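Zunia cell practice group, minutes
2025-05-11
Room B, Jilthorpe building
Chair: Etornam Gyamfi
Notes: Kyei (rough, corrections to me please)

Started late, projector. Went straight to item 1, no old business.

1. Bench layout rule

Draft 3 of the layout sheet was circulated before the meeting, most had read it. Main points as agreed:

- Bins in two columns, left and right. Tray in the middle between them.
- Nothing parked on the open table above the tray. No mugs, no drivers, no phones.
- One family of part per bin. Solenoids do not share with boards. Signal harnesses and the red and black leads get their own bins.
- Clean white paper in the tray before a run begins. Replace when marked.

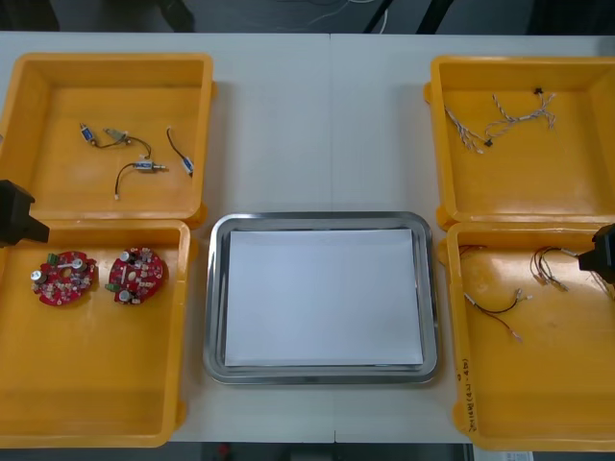

Long back and forth on whether the bins should be fixed down. Etornam for it, says a nudged bin is the most common reason a taught position goes off. Stores against, they want to lift bins out for refill without tools. Settled on corner stops on the table, bin drops in between. Suletti to quote for stops, both column widths. No screws through the table top, full stop.

Also asked: does the rule cover the seam between the table sections? Yes. Check the two sections are level at the start of shift, straightedge across the seam front and back. Goes in as 1.6.

AGREED: layout sheet goes to issue with 1.6 added and the stops marked "to follow".

2. Arm positions and hands in the work area

This is the one that took all the time. Current text says arms "should be clear" when a person reaches in. Too vague, everybody reads it differently. New wording:

"Before any hand crosses the table edge, both arms are stopped, and the operator has confirmed the stop at the panel. An arm that is not moving is not a stopped arm."

Second sentence argued over, stays in. Night shift asked for it.

Hold position. Proposal was to pull both arms fully off the table between runs. Costs time on every cycle and the people running the cell don't want it. Counter proposal, arms may wait over the bin rims during a run but have to go all the way back for refill, parts change or cleaning. Went with the counter proposal.

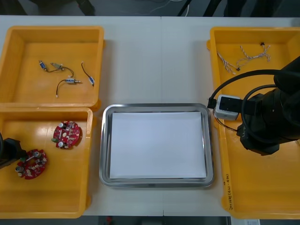 Item 2: right arm over the harness side, cables looped above the module.

Cable slack came up here too. Loops need enough length for full reach and not so much that they can catch a bin rim or a lug. Rule as written gives a max loop of 300 mm beyond the joint. Etornam wants that tested before it's fixed as a number. Kept in square brackets for now.

Speed: leave at the current setting in teach mode. No change without a signed sheet from the cell owner, and that means signed, not a message.

ACTION: Etornam to run reach test with the cable loop at 300 and report.
ACTION: Kyei to redo section 2 wording and send round.

3. Parts handling

Three short talks were planned, only one person had anything ready. Text handed in by Etornam, pasted as recieved:
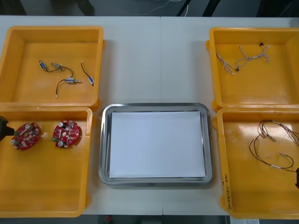
Etornam Gyamfi

Boards first. Boards go in flat and side by side, never stacked. Capacitors stick up from these and a stacked board puts its weight on them. The terminal is not a handle, for people or for grippers. Pick by the board rim only, and if the rim can't be reached the board is in the wrong place, so stop and re-lay it.

Solenoids. Leads should not cross from one part to the next. If one lead is under another, the pick brings up two parts. I would like a check for this at load, by eye, it takes a moment. Same for the plunger, keep it away from the bin wall.

Harnesses are the hard one. A twisted harness does not lie the same way twice and we should quit writing the rule as though it does. What we can ask for is that the connector is on top and facing up where the part allows. Loops should sit inside the rim. If a harness is tangled at load, seperate it by hand with the arms stopped, see item 2. Do not let the arm pull it free.

Static: strap on for boards, no exceptions for quick jobs.

(end of Etornam's text)

Discussion. "By eye" for the solenoid check got some pushback, QA would like a tick box. Tick box added to load sheet. Harness section accepted as is. Someone asked if the red and black leads need the connector-up rule, answer no, only the harnesses with a black connector.

4. Bin marking

Handwriting on the bins. Some of it runs sideways down the wall and you have to tilt your head to read it, and marker wears off with the wipes we use. Proposal: printed label, part family and bin position, on the face toward the operator. Old marker stays till the bin is relabelled, don't scrub it off first or we lose the record. 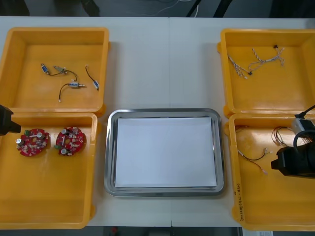 Label stock: 3000 on the roll, far more than we need, Jilthorpe stores can have the rest. Format to match the layout sheet so L1, L2, R1, R2 reading top to bottom. Not A to D, the old scheme had letters and they clashed with the fixture codes.

Floor in front of and behind the bench also raised. Loose cables on the floor at the far side to be clipped or covered. Nothing stored on the floor under the near edge either. Section 7 already says this, it just isn't being followed. Shift leads to bring it up at handover.

ACTION: Suletti to send label sample with the quote for the stops.
ACTION: shift leads, floor check, start now.

5. AOB

Training record for new starters still has the old section numbers. Kyei to fix.
Request for a spare tray per bench, parked until the budget is known.

Next meeting end of May, same room if the projector is fixed, otherwise upstairs.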